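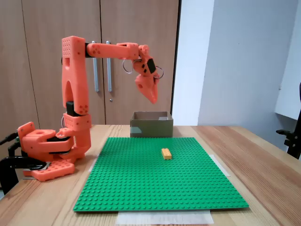 4. Care and Wear of Wooden Tables in Shared Workrooms

4.1 What the owners were asked

The written survey went to 600 addresses in Grastmont and Dornolau where wooden tables are used by more than one group of people. These included school workrooms, repair clubs, music schools, small offices and parish halls. We received 123 usable replies. A reply was counted as usable if it named the finish on at least one table, or said plainly that the finish was not known, and if it answered the questions on cleaning.

Finish was the item most often left blank. Many tables had been bought secondhand or had come with the building, and no papers were kept. In these cases we asked for a short account of how the surface behaved in use: whether a glass left a ring, whether the surface felt smooth or open under the hand, and whether anyone had sanded it. The accounts were sorted into oil, wax, varnish and unknown. Two readers sorted them separately and then went over the cases where they differed. Most of the disagreements were between oil and wax, and where neither reader would move, the table was placed under unknown.

4.2 Daily cleaning

Damp cloths were the usual tool in both towns. Soap was added in most of the school rooms and in few of the offices. Several replies from Dornolau mentioned a general kitchen spray used on every surface in the room, tables included. Owners who used the spray on varnished tops reported little change. Owners who used it on oiled tops reported pale patches, mostly near the middle of the long sides where people sit.

Those who oiled their tables once a year tended to do it in May, when windows could be left open overnight. The product named most often was Kastlow hard oil, which is sold by the can in both towns. We did not test it, and the replies do not allow a fair comparison with other oils, as the rooms that used it were also the rooms with the most regular care.

Drying time was a common complaint. A table that is oiled in the evening is often needed the next morning, and some owners had stopped oiling for that reason alone. One music school in Grastmont got around this by doing half its tables at a time -- a slow method, but the rooms stayed open.

4.3 Tape, clamps and things left in place

Tape is used on tabletops to hold down paper, craft mats and other flat items. Its effect on the finish depends on how long it stays on and on how the surface was prepared. Owners of waxed tables reported that tape did not hold well and was replaced often. Owners of oiled tables reported the opposite problem: tape that had been left over a school break took some color with it, or left a film that had to be rubbed off with a cloth and a little oil.

Clamp marks were reported less often than tape marks but were rated as harder to repair. A dent in a softwood edge can sometimes be raised with a warm iron and a damp cloth. A crushed edge cannot, and has to be cut back or filled. Zulema Figueroa, who read the replies on repair for this study, noted that owners rarely told the two apart, and we have therefore kept them as one group in the tables.

A further source of uneven color is cover. Wood that sits under a mat or plate for a long time gets less light than the wood next to it. The difference shows when the object is moved. It is easily confused with natural banding in the wood, so the color of the bare top should be written down before any judgment is made about fading. 

Figure 3. Light wooden tabletop with grain running lengthwise in pale and darker honey-toned bands. A green LEGO baseplate is taped to it, with one 2x4 brick on the plate.
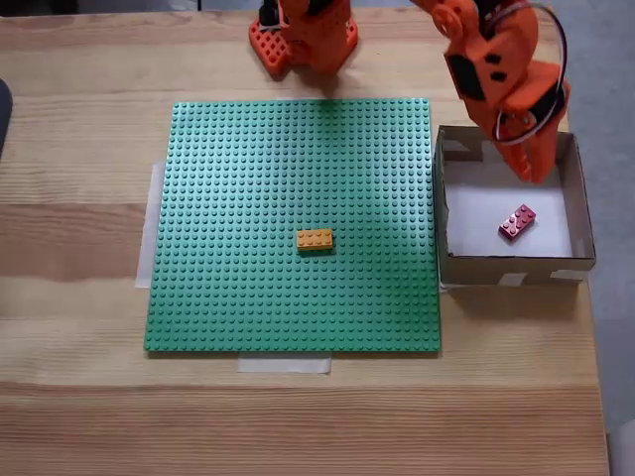

Does a table that is oiled every year need to be sanded first?

In most of the replies it was sanded only when the old finish felt rough or had visible stains. Otherwise the top was washed, left to dry fully and oiled directly. Owners who sanded every year gave no better ratings for the surface than those who did not, and two of them said the top had become noticeably thinner at the corners.

4.4 Limits of the survey

The replies come from people who were willing to write about their tables, and such owners probably take better care of them than most. The return was also uneven. School rooms answered more fully than offices, and parish halls often sent one form for a whole building.

Together the replies cover over 500 tables, but the rooms differ in size and use. We therefore report by room, except where an owner gave a separate answer for each top. Heating and room humidity were not measured. A few owners mentioned cracks that opened in winter and closed again later in the year, and these were left out of the wear ratings.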